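Selling Personalized Keepsake Gifts in Small Batches: Report on the Camau Student Shop

Group members: Hermine Ammann, Seung-woo Kong, Reet Lūse
Course adviser: Jong-dae Ryu

1. Background

Our group ran a small gift shop called Camau for one semester as part of the small business course. We sold one product line, stamped metal bookmarks that the buyer could have personalized with a name, a short line of text, or a date. We picked bookmarks because they are flat, cheap to mail, and can be given for graduations, retirements, and teacher gifts.

The question we set for the project was how much personalization a small shop can offer before mistakes and labor cost more than the extra price brings in. We also wanted to know which parts of an order form cause the most trouble.

2. Method

We bought blank aluminum and brass bookmarks from a supplier called Larus and a letter stamp set secondhand. Hermine did most of the stamping. Seung-woo handled the order form and the messages with buyers. Reet kept the records and did the packing and mailing.

Orders were taken in two periods. In the first period the buyer typed everything into one open box. In the second period we used a form with a separate field for each line of text, a limit of 30 characters per line, and a preview the buyer had to approve. Each order was logged with the text as typed, the text as stamped, and any message that followed.

We counted an order as a problem order if it had to be stamped again, if we had to write to the buyer before starting, or if the buyer asked for a change after approving.

3. Packaging and label text

Part of the course work was to look at how text is laid out on small surfaces, and to decide what our own package insert should say. Our first insert had the care instructions, the return rules, and a thank-you note all on one side of a small card, and buyers told us they had not read it. The second version kept only the care instructions and our contact address.
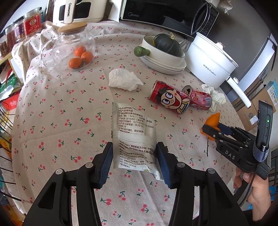 Figure 1. Dense label text on a foil snack packet.

We set the new card in a larger type size and left the back blank so that the buyer could write a message on it. Several buyers did ask for extra cards after that, and we sent them free of charge.

4. Results

We filled 192 orders in total. Of these, 162 went out with no problem of any kind and 30 were problem orders. Most of the problem orders came from the first period, when the form had only the open box.

The common causes were nicknames with unusual capital letters, dates written in day-month order, and buyers who typed instructions ("please center this") in the same box as the text. One bookmark was stamped with the word "center" on it. We kept it and it is on display with our poster.

Brass blanks were harder to stamp evenly than aluminum. The letter Q in our set was slightly worn, and we stopped offering it in the small size.

We had bought 237 blanks. The ones left over after orders, practice pieces, and restamping were sold to Woo-jin Baek, who runs the Teltendale craft table.

5. Discussion

The separate fields helped more than the preview did. Buyers often approved a preview with a spelling mistake in it — usually in a name they knew well. We think a second request to type the name again would catch more of these, but we did not have time to test it.

We charged the same price for one line and three lines. Three lines took much longer, and the alignment was worse. If we did this again we would charge by the line and drop the brass.

Our adviser suggested comparing our form with the one used by Hyun, a larger engraving shop. We wrote to them in June and have not had a reply.

Comments (3)

craftbench_lou: Did you use a jig to keep the letters straight? Mine always drift up at the end.

Reet Lūse: We used masking tape as a guide line. It works for one line, less well for three.

mapleandtwine: Charge by the line, definitely. I learned that with pet tags.

We use cookies to remember your settings and measure visits. Accept / Manage choices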